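About Us

Sobczak Housewares has supplied kitchens and dining rooms from our shop in Litcombe since the old creamery building came up for rent. We sell tableware, storage and plain wooden furniture, and we keep more than 300 lines in stock. 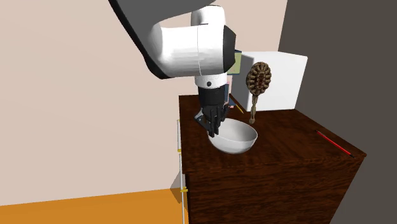 Most of our orders come from small hotels and rental cottages -- places that need matching pieces again two years later. Our Kulleck range has kept the same shapes from the start, so replacements still stack with the older ones.

We opened a second store in Stemalham in April. Both stores deliver within 100 miles and accept returns.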